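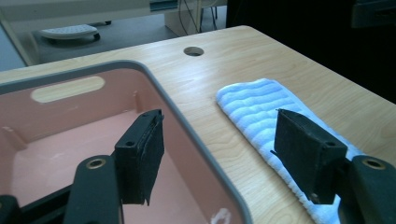
The Trovside House

I got the settlement letter at 4, standing in the queue at Riralport station. Eleven pages, and the only bit I read twice was about the piano. He gets the piano! He can't even play it (nor can I, but still).

I get the house in Tenby and £985 a month until it's sold. My solicitor says that's good. I bought a pasty to celebrate, rang my sister, and told her we'd be needing her van. She asked what for.

"The piano," I said. "He's got until July to fetch it."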